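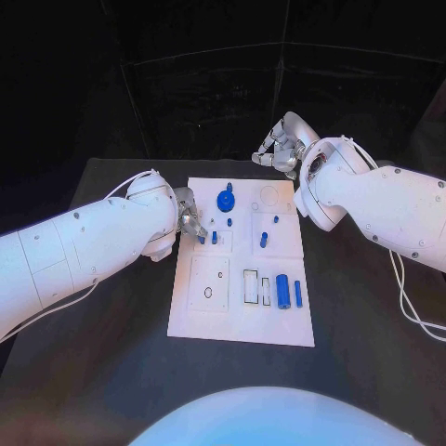 White board with a small blue peg, robot arms at both sides.

Wet Day Outings

Short notes from family holidays, sorted by weather
Last changed: September 22, 2026

What is in this folder

The collection has 2,495 notes written by families who stayed at the Tamarstead and Plirkside campsites. Each note describes one outing on one day: where the family went, how they got there, what they paid and if the children liked it. Most of the places are small. There are farm parks, a toy museum, swimming pools, garden centres with a café, and the old railway at Astthorpe, which appears very often when it rains.

I started with the guest books from Tamarstead, which Relu Roman kindly lent me for one winter. The Plirkside notes came later and were typed by the guests themselves on a form, so they are shorter and have more spelling mistakes. I have left the mistakes as they are.

Files

outings.csv — all the notes, one in each row
places.csv — name, nearest town and type of each place
weather.csv — the weather word for each day and campsite
sample.csv — 100 notes for trying things out before you open the big file

All four files are in UTF-8. Please check this when you open them in a spreadsheet, or the name of the Tănase butterfly house will come out wrong.

Columns in outings.csv

note_id: a number that does not change between versions
campsite: T or P
month: month only, the day was removed
place_id: the same as in places.csv
party: adults and children, for example 2+2
paid: total for the family in pounds, empty if not given
travel: car, bus, ferry, foot, mixed
again: yes, no or blank
text: the note itself

"Paid" is what the family wrote down. Sometimes it includes lunch and sometimes only the entrance, and I could not separate these. Do not use this column to compare prices of places. Ovidiu Radu tried it for his own holiday planning and got a car park that was dearer than the castle next to it.

How the weather word was chosen

The words are dry, showers, wet and very wet. Where the note itself speaks of the weather, I used the note. Where it does not, I used the board at reception, which the Tamarstead staff fill in each morning — the Plirkside board was not kept in every season, so there the word can be missing. A day that began wet and became sunny after lunch is marked as showers. Naledi Maluleke read the difficult ones again and changed several of mine, mainly in August, where I had been too generous with "dry".

Names and private matters

Surnames, car numbers and pitch numbers were taken out. First names of children were replaced by a letter. If you find something that I missed, please write to me with the note_id and I will remove it in the next version.

Known problems

Some families wrote one note for two days. These are split where it was possible, and otherwise they stay with the first day.

Places which changed owner may have two rows in places.csv.

People who stayed in the caravan all day with a board game wrote very little, so the collection makes families look more active than they are.

Use

You may use the notes for teaching, for study and for your own trips. For printing a whole note in a book or a leaflet, please ask first. Stavros Lazarević answers for Plirkside and I answer for Tamarstead.

Touran Ghaffari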